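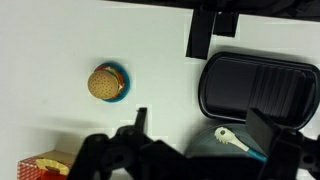
Early Childhood Learning, Week 3
Pretend Play and Why We Bother With It
Notes by Arūnas Ozoliņš, updated 2021-03-28

Okay, so last week I ran out of time right as we got to the good part, and a few of you wrote to ask what I meant by "the object lets go of the child." Fair question! I'll start there.

When a toddler first pretends, the pretending is glued to the thing. A cup gets used for drinking, a brush goes on hair, a toy phone goes up to the ear. Give that same child a block and ask them to drink from it and you'll often get a blank look (or the block thrown at you). Later on, the block can be a cup, and later still there's no block at all, just a hand held in the air and a lot of slurping. That slow loosening is what I was trying to get at. Vygotsky wrote about it with a stick that becomes a horse, and that's in your reader, so please read it before we meet again. It's short.

Play food sits in a funny place here. It looks like what it stands for, so a very young child can get into the game fast. An older child may want less help from the toy, and you'll see them cook with leaves and buttons even when there's a perfectly good play kitchen next to them. I wouldn't worry about that and I wouldn't steer them back to the kitchen.

Words to know
Object substitution – using one thing as if it were another.
Role play – taking on a person's part, like cook or customer.
Script – the order of events a child expects, such as order, cook, serve, pay.
Metacommunication – talk about the game from outside it. "Pretend I'm closed now."

That last one is my favorite and students always skip it on the final, so here's a bit from my own notes. Two children, both four, running a restaurant they had named Ostik:

"You're the cook. I come in."
"No, pretend you already came in and you're mad."
"Okay. I'm mad! Where's my soup?"

Look at how quickly they step out, fix the story, and step back in. The second line isn't said by the cook at all, it's said by the kid playing the cook. If you only write down "children played restaurant" you lose all of that, and I'll be sad when I grade it.

What should the adult do? Less than you think, mostly. Sit nearby. If you're invited, take a small part and play it straight. I once asked a child who had handed me a pretend pancake how many pancakes she'd made and what shape they were, and she looked at me like I'd turned into a dentist. Game over. A plain "could I have syrup?" would have kept it going.

For next time
Watch one child or a small group play for a while and write down what they say, word for word where you can. Change the names. Mark any metacommunication in the margin. Keep it to 2 pages, and please don't clean up the grammar – I want it the way they said it. If you don't have a placement yet, write to Uldis Avotiņš and he'll set you up with a visit.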